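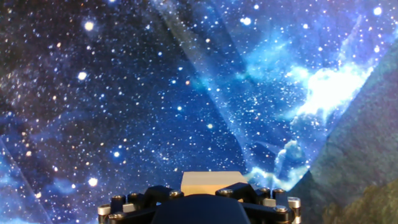

Progress note - Norula reading scheme, August

Spending first as you asked. 4000 drawn down so far, 1000 of that on the van (brakes, tyres, new shelf brackets). Receipts to follow, two still missing.

Loans: 596 books out across the three stops. Sasix Road is the busy one, queue by half nine most weeks. Gachanja Court still slow - the bus change hasn't helped and the notice board there got taken down. We've asked for it back.

Late returns worse than last quarter. Dropped the fines in June, no regrets, but we need a proper reminder text. Cliletar quoted for it, too dear, looking at doing it ourselves.

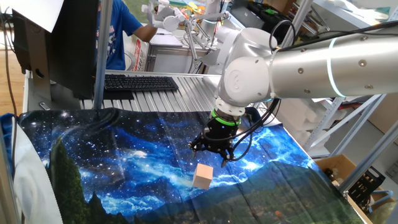 Large print is the gap. People ask every single Thursday and we've got one shelf, mostly westerns. Would like to move 200 from the stationery line to cover a first batch - please confirm if thats OK without a new form.

Story hour: restarted at Sasix Road, under-fives only for now. Older group waiting on a room.

Not done yet:
- catalogue tidy-up
- insurance renewal, forms are in
- survey, draft only, questions too long

Next report will have the full loan figures by stop. Sorry this one is breif.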